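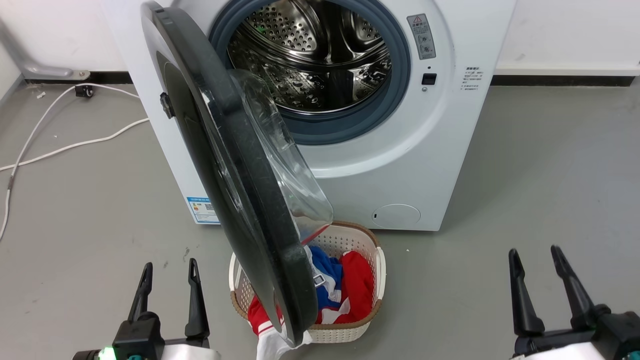
Someone at the Nernden site asked me why we don't just swap the finger pads when they start to slip, and I get that one a lot, so let me start there. We do swap them! Every 600 loads, both grippers, left one first. But on the Plumura cell the pads were fine and it still fumbled the shirts.

(pause, drink water)

What had moved was the wrist zero. I re-zero with both grippers open and the washer door all the way back, then run one basket at slow speed. Takes me 102 seconds, I timed it.

Next slide is the log. Mention load 123, where I forgot to tighten the left wrist screws (my fault, go ahead and laugh). Then questions.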